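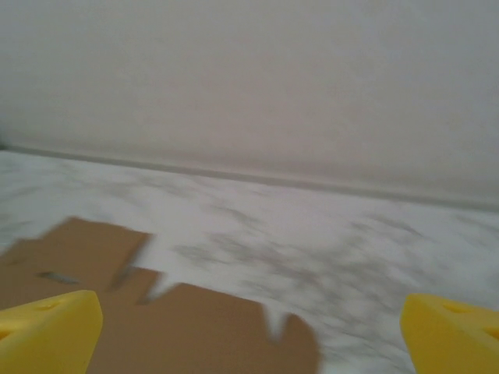

Según Amerley Tsikata, una mudanza se decide mucho antes de cerrar la primera caja, en el momento en que se acepta que no todo puede conservarse. Me lo escribió en febrero, a propósito de mi entrada anterior sobre los archivos familiares, y he tenido presente la observación durante el traslado de la biblioteca de mi padre a Prirkholm.

El inventario inicial recogía 3.708 volúmenes. La vivienda de destino admite 3.000, contando el pasillo y el altillo. Procedía, por tanto, establecer un criterio de selección y aplicarlo sin excepciones sentimentales, propósito que se mantuvo hasta llegar a las novelas policíacas.

Se acordó conservar las obras anotadas a mano, las ediciones locales y la colección completa de geografía. Los duplicados y los manuales técnicos anteriores a la jubilación de mi padre se ofrecieron en primer lugar a la familia. Kwesi Akpalu solicitó los diccionarios. De los restantes, 181 ejemplares fueron aceptados por la biblioteca de Distley, que exige relación previa con autor, título y año.
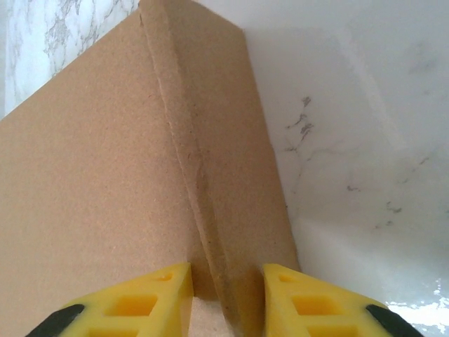

Cartón sin impresión ni etiqueta.

En cuanto al embalaje, recomiendo cajas de tamaño reducido. Los libros de gran formato deben colocarse tendidos y los de bolsillo, de canto, con el lomo hacia abajo. La numeración ha de figurar en dos caras y coincidir con la del inventario; en nuestro caso se omitió este paso en la sección de historia, y la reordenación exigió dos tardes.

Queda pendiente el destino de las revistas encuadernadas. Agradeceré cualquier indicación sobre instituciones que admitan series incompletas.

Comentarios (3)

Araba Adjei
Las series incompletas son difíciles de colocar. Convendría preguntar en Acheampong, donde recibieron las mías.

Nkrumah Akolgo
¿Se conservaron finalmente las novelas policíacas?

Respuesta del autor
En su totalidad, señor Akolgo.

Entradas recientes
Sobre los archivos familiares
Restauración de encuadernaciones en tela
El catálogo doméstico: fichas o cuaderno
Una visita a la librería Skandside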